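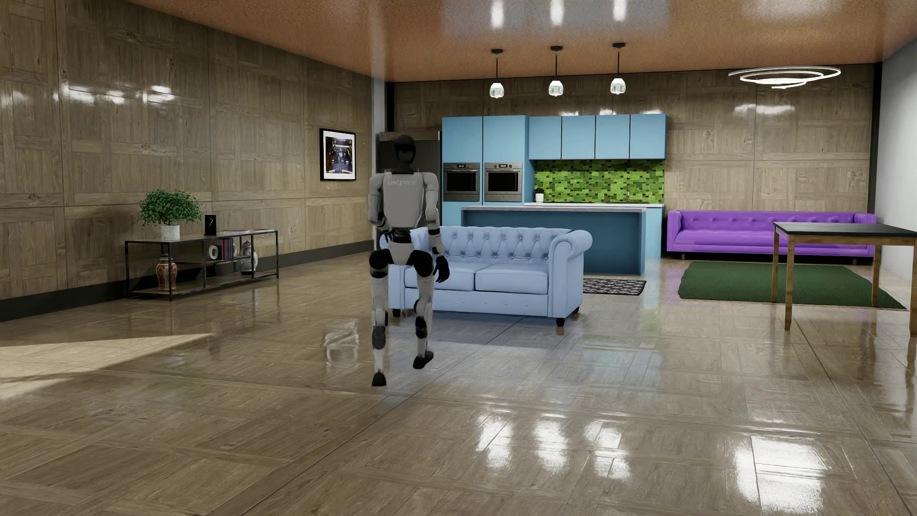

Home Ask Topics Unanswered Sign in

How do I keep my sofa from sliding around on a shiny floor?

butham_porchlight

Hello everybody, and thank you in advance for reading, as I do tend to run on. We moved to a house outside Butham in August and the living room is a good deal bigger than our old one, with a very smooth, shiny floor from one end to the other. It's lovely to look at and easy to sweep. The trouble is that our sofa used to sit against a wall on carpet, and now it sits out in the middle of the room with nothing behind it, and every time anyone over the age of ten sits down it scoots backward. By the end of an evening it has traveled far enough that I can't reach my tea.

I've tried the little brown felt pads, which made it worse (I know, I know, they are for sliding). Then I tried a strip of rubber shelf liner folded double under each back foot. That held for a few days and then crept out the side. I'd rather not push the sofa against the wall, as the radiator is there and the room feels like a waiting room that way. I also don't want to drill anything or glue anything to the floor. The previous owners left us the paperwork for it and it says Likura on the front, but it doesn't tell me whether it's real wood or not, only how to mop it.

The sofa has four round feet, fairly small, and it is heavy. It took three of us and a good many rests to get it in. Would a rug do it? Would cups? My sister-in-law says to put bricks behind it and I am hoping for something nicer than bricks.

Share (4) Follow 6 comments

2 replies hidden by poster's settings

old_castor

Welcome to the house, and what a nice problem to have, a room big enough for a sofa to wander in! I fitted floors and moved furniture for a living for a long time, and I've had this same conversation in a great many living rooms, usually with a cup of something in my hand, so please forgive me if I go the long way round.

The first thing is to find out what the feet are doing. Get a helper, tip the sofa gently onto its back on a folded blanket, and look at the bottom of each foot. Nine times out of ten there's an old plastic glide nailed in there, a hard shiny button the size of a nickel, and that button is what's skating. Anything you lay under it will creep because the sofa is only touching it at one small round spot. You can pry the glides out with a flathead screwdriver and a bit of patience. Put masking tape on the foot first so you don't chew up the finish.

While it's tipped over, wipe the feet with a cloth and a little rubbing alcohol. Carpet leaves all sorts on furniture feet, and old felt pads leave glue. Let them dry completely.

Next, clean the floor where the sofa is going to stand. Plain water with a small drop of dish soap, then plain water again, then dry it with a towel. Shiny floors nearly always have a film of polish on them from somebody's enthusiasm, and rubber won't grip a film. If you use a spray polish on the rest of the room, please stop short of the sofa.

Now for the grippers. You want the solid kind that are rubber on the bottom and have either a shallow cup or a layer of felt on top for the foot to sit in. Get them a size larger than the foot. I like the Keltano ones, which come in a pack of four and have little ridges underneath, but any decent hardware store will have something like them. Lower the sofa straight down onto them. Don't drag it the last inch, everybody drags it the last inch, and that rolls the rubber over and you're back where you started.

One word of caution. If your floor turns out to be vinyl, plain black or brown rubber can stain it yellow over time, and the stain doesn't come out. Look for a packet that says non-staining or safe for vinyl. The paperwork you have should give a phone number for the floor company and I would simply ring them up and read them whatever number is printed on the back.

As for a rug, yes, a rug does help, and I'd put all four feet on it if the rug is large enough. With only the front feet on, the back ones still want to go. You'll need a proper felt and rubber pad under it cut a little smaller than the rug, or you'll have a sofa and a rug sliding together, like a sleigh.

Share (11) Helpful (82) 3 comments

wickramasinghe_flats

Seconding the rug. We had the same thing in our apartment in the Wickramasinghe building, big open room, slippery floor, sofa in the middle. We put a long narrow table behind ours with its own grippers and books on the lower shelf, and the weight of it stops the sofa going back. It also gives you a place for a lamp and, in your case, a second place for the tea. Ours was 120 dollars secondhand and I've never regretted it. Measure the back of the sofa first because a table that stands taller than the back looks odd, I found that out the slow way and had to saw the legs down.

Share Helpful (9) 1 comment

mopbucket2000

just use the bricks. paint them if you want. i've had two behind mine for years and you can't see them unless you're on the floor looking for something

Share Helpful (17)

butham_porchlight

Oh, you are all so kind. There were indeed plastic buttons under the feet, all four, and one was cracked right across! They are out now and the feet are clean. I've called the floor people and left a message, and I won't buy the grippers until they call back, just in case of the yellow stain. In the meantime it is sitting on the shelf liner again and I am keeping my tea on a stool. I've measured for the narrow table too, and I'll be looking at the thrift store on my way home from the dentist.

Share 2 comments

Viewed 334 times Related topics Back to Furniture Report this page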